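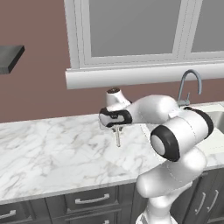
Is the Rundora kitchen pack worth paying for if you already have a simulator and an arm model you like?

It depends on how much time you spend building rooms. If you make your own kitchens by hand and hate it, the monthly plan pays for itself fast. If you only need a table and a few blocks, keep your money.

Hi all,

That's the short version for Triin and anyone else who doesn't want to read a long email from me before lunch. The long version follows, and I've left Triin's message at the bottom so the new folks can see what she asked.

I've had the pack since April on the small plan, which is $40 a month for one seat. The download was 759 MB for the base rooms, and then it pulls textures the first time you open each one, so don't do your first launch on hotel wifi like I did. Setup took me 20 minutes once I quit fighting with it. My mistake was installing it next to the old Trirkham viewer, which grabs the same port and doesn't tell you. Uninstall that first, or change the port in the settings file. The help page mentions this way down near the end, after the part about licenses.

The kitchens are the reason to buy this. I've been using one with white marble counters and dark gray cabinets for most of my reaching tests, and I like it a lot more than I thought I would. The drawers have real bar handles with some room behind them, so you can practice hooking a finger in there. I used to fake that with a flat box and a magnet joint (don't judge me), and everything I trained that way fell apart on anything with an actual handle. The sink is a proper sink with a hollow basin, too. In the last kit I paid for, the sink was a gray rectangle painted on top of the counter. My arm kept trying to set cups on it!

You can swap wall colors, counter stone, cabinet finish and the lights. I do it from a script and let it pick for me. Some of the combinations are ugly as sin, which I guess is good for training. The windows I've tried have all been plain gray with no view, and Triin, I know you asked about outdoor light. You can change how bright the room is, and you can move the main light, but I haven't found any setting that puts a yard or a street out there. Maybe it's in the bigger plan. I asked support and got a reply the next morning that said "planned," so make of that what you will.

Now the arm. Mine is the white one that comes with the pack, with the two-finger gripper, and I've been mounting it in front of the counter so that it has to reach up and over the front edge. That's a harder setup than having it bolted right on the countertop, and I picked it because it's closer to what Woo-jin's group wants to do with a base that rolls. The reach is fine for the middle of the counter. Once you go toward the back wall things get tight, and if there's a window sill over the spot, you have to watch the wrist. I lost most of an evening to the planner finding lovely short paths that went straight through the sill. The collision shapes on the walls are good. The ones on the trim were switched off in my copy. There's a checkbox for it under the room settings, called "detail contacts," and I'd turn that on before you do anything else. It slows things down a bit, but a slow run beats a wrong one.

The same goes for the faucet. With detail contacts off, the arm passes through it like a ghost. With it on, the elbow will bump it and stop, and then you get to find out how your code handles being stuck. Mine handled it badly.

Stuff I don't like, in no special order:

The camera tool is clumsy. You can place one anywhere you want, but there's no way to save a set of views and load them in another room. I keep mine in a text file and paste the values in. Uriel has a little script that does this better than mine does, and I'm hoping he'll post it to the list (hint, hint).

Gripper force is hard to tune. The slider has no units on it. I sent a question about that too and got a nice answer with a chart, but it should be on the screen.

The soft things are not very soft. Towels and sponges behave like thin boards. If you're working on cloth, this isn't your kit, and I'd look at Natov before spending anything here. I've only used the Natov trial, so take that with some salt.

Export works, but it renames every joint. Every one! I wrote a table to turn the names back, and I'll share it with whoever wants it. Zakhar says the newer build keeps your names if you tick a box at import. I haven't moved to the newer build yet because I'm in the middle of a set of runs and I don't want to change two things at once.

On the question of whether any of it carries over to a real arm — I can tell you what I've got and no more than that. I trained a plain reach-and-lower motion in the pack, the kind where the hand comes in over the counter with the fingers pointing down, and then I ran it 40 times on the arm in our back room over a cheap laminate bench. The reaching part went well enough that I quit hovering over the stop button. The lowering part ran a hair deep and I had to add an offset. Our bench is a little low on one side, so I blame the bench at least as much as the software. I haven't tried drawers on the real arm yet. When I do I'll write it up, good or bad.

Compared with Penner, since two people wrote me off-list about it: Penner looks prettier in the stills and its rooms are bigger, with more clutter in the cupboards. It also wants a much better graphics card than the one I have, and I found it a pain to script. Rundora feels plainer, but I can start a batch from the command line, go make dinner, and come back to finished runs and a log I can read. For the kind of work I do that matters more than nice reflections. If you're making videos for a sponsor you may feel the other way, and that's fair.

Price again, so it's in one place. One seat is the $40 I mentioned. The team plan wasn't listed when I signed up and you have to write to them for a quote, which always makes me grumpy. You can stop month to month and they let you keep the rooms you've already downloaded, but you lose the updates and the texture downloads. So open every room you care about once before you cancel.

Triin, for your class I'd get one seat, build the rooms on your machine, and have the students work from the exported files. Check the license wording on that before you count on me, though. I read it as okay for teaching but I'm not the person to ask about licenses. Start them with an empty counter. I know it's tempting to throw in the mugs and the fruit on the first day, but a bare counter lets them sort out their base position and their heights with nothing to knock over. Then add a single object, then the drawers.

One more thing I almost forgot. Save your room before you move the robot base. Undo doesn't cover base moves, and the autosave is happy to keep your mistake for you.

If anybody wants my settings file, write me directly and I'll send it over. It's messy, and half the comments are notes to myself about lunch.

Jocelyn

Triin Raudsepp wrote:

Hi everyone,

I'm putting together the arm section of our fall class and I'm trying to decide between buying the Rundora kitchen pack and going on with the rooms I made myself. Mine work, but every one of them is basically a brown box with a shelf, and the students are bored by the second session. I'm a bit bored too.

Has anyone here paid for it and used it for more than an afternoon? I'd like to know how long setup takes, if the sinks and drawers are real shapes or painted on, and if there's any kind of daylight through the windows. I'd also love to hear from somebody who has moved a motion from one of these rooms onto a real arm. The sales page has a lot of nice pictures and very little about contact settings.

We have a small budget and I can only ask for it once, so I'd be glad to hear the bad parts as well.

Thanks,
Triin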